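Home Explore Notifications Messages Lists Bookmarks Profile More

Notes on hand-held grippers, January 2022. Long thread, mostly for people choosing between the Flarkent and the Dumico. Mute me if that isn't you.

Both are the kind you hold, one per hand, with a marker cube on the body so the pose can be worked out later. Both open to about the same width on paper. They feel quite different after an hour.

We bought the Flarkent pair. The Dumico pair is on loan until April, so I've tried to get through the dull tests first.

Weight. The Dumico is lighter, but the weight sits out past your knuckles. The Flarkent is heavier and sits over the wrist. I expected to prefer the lighter one. After 12 minutes of holding them out over a table my forearms preferred the heavier one.

Trigger. Flarkent has a long, soft pull. You can stop halfway and hold it there. Dumico's is short and has a noticeable click near closed. Good for grabbing a block. Bad for anything that needs you to close slowly around it and stay.

I ran 100 grasps with each pair on the same objects: a mug, a lid, a spoon, a folded cloth, a wooden block. The block and the mug tell you nothing. Everything can pick up a mug.

The lid and the spoon separate them. Flarkent missed the spoon 12 times. Dumico missed it 18 times, mostly when the handle was lying flat on the table and the tips rode up over it.

You can fix some of that with technique. Come in steeper, press down a little, let the fingers flex, then close. It's a bit of a learned move and new operators don't do it.

The cloth was close to even. Both pinch it fine and both are annoying to let go of. A corner stays stuck to the pad and you end up shaking your hand.

On to kitchen tasks, where I spent most of my time. A cooker is a decent test object. It's round, bigger than the jaws can span, and anything you do at the middle of it means both hands working close together.

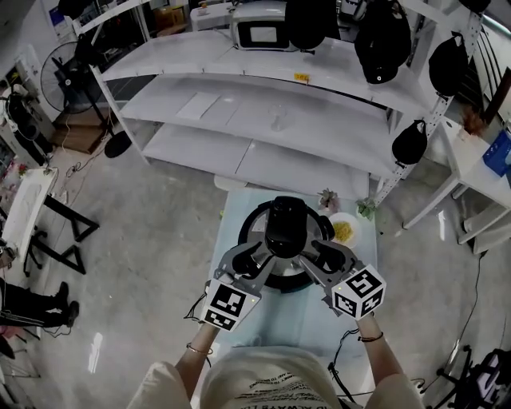
Both hands in over the cooker. Plate of food to the right, plants at the back.

Working at the centre like this, the tips want to meet before you do. You have to angle the bodies outward so the cubes don't knock into each other. It's the first thing I'd tell anyone starting on two-handed work.

The angle also changes which faces of the cube the head camera gets. Straight ahead you get one face nearly square on. Angled out you get two faces, both slanted. Two slanted faces gave me steadier poses than one flat one.

I'd been told the opposite, so I checked it twice. Same table, same light, same task. In the second run the jitter was lower again with two faces in view. Your camera may disagree.

Tall things gripped upright are harder than they look. If the two hands close at slightly different heights the part tips toward the higher one. Small error, annoying result. I now close one hand fully, then bring the other in.

Dumico's click makes that worse. You feel the click through the part and the other hand twitches. I got used to it by the end of the second day but I'd rather not have to.

Fingers. I tried the stock Flarkent ones and a set of Wevo curved fingers. The Wevo set fits the Flarkent body with the same screws. It doesn't fit the Dumico without drilling, and the Dumico isn't mine to drill.

Curved fingers are better on handles, rims and anything round. They're worse on paper, cutlery and anything thin, as you'd guess. If you can only buy one set, think about how much of your task list is flat.

Take the spacing of the finger screws seriously too. One was half a turn loose and the fingers closed a couple of millimetres off centre. I spent a morning blaming the software.
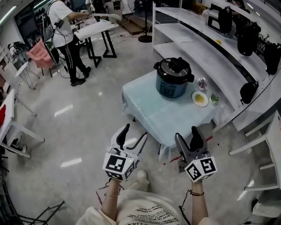
Fingers open, clear of the cooker. Cooker, food and herbs all on the one small table.

A small table is a better test than a big one. On a big bench you shuffle everything apart without noticing. On a small one you have to reach past the plate to get to the cooker, and the cube is what catches. The fingers hardly ever hit anything. The cube does.

Worth measuring before you buy. The cube sticks out further on the Dumico. I clipped plates with it often enough that I started moving them first, and then I was testing a tidier table than the one I'd set up.

Cables. Both pairs are wired. Flarkent's cable leaves at the back of the grip and hangs down past your wrist. Dumico's leaves underneath, so it drags over the table edge and tugs when you turn your hand over. A right-angle plug would solve this for a couple of dollars.

Until then I run it up the sleeve, or clip it at the elbow. Leave more slack than you think. If you're short of slack you stop rotating your wrist and start moving your whole shoulder, and it shows in the data.

Tracking software. I used Naidu for everything so the comparison would be fair. It reads both marker layouts once you give it the cube size. Measure the printed square, not the cube. I got this wrong the first time and every pose was out by the width of the border.

Across one long session Naidu lost the left cube for 917 frames. Most of those were in short runs when my hand turned in toward my body. The right was better, but I'm right-handed and I think I simply hold that one more sensibly.

Light matters more than the camera. Ceiling strips bounce off a glossy marker face and wash out the squares at certain angles. Matte print helped a lot. I've now reprinted the Flarkent set on matte stock and left the Dumico set as it came.

So the tracking comparison from here on isn't fair to Dumico. The grasp numbers above were done before the reprint.

Things I haven't tested: gloves, anything wet, small screws, and smaller hands than mine. The Dumico grip is narrower – if your hands are small you might reverse half of this thread.

Where I've landed for now: Flarkent bodies, Wevo curved fingers on the left, stock on the right. The left mostly holds a rim or steadies a pot, and the right does the fiddly part.

Replies are open. I'd like to hear from anyone who has run the Dumico for longer than a few weeks, mainly about whether the click softens with use.

Adding one more as I've been asked already: yes, the lid was the same lid in every run. It has a dent now.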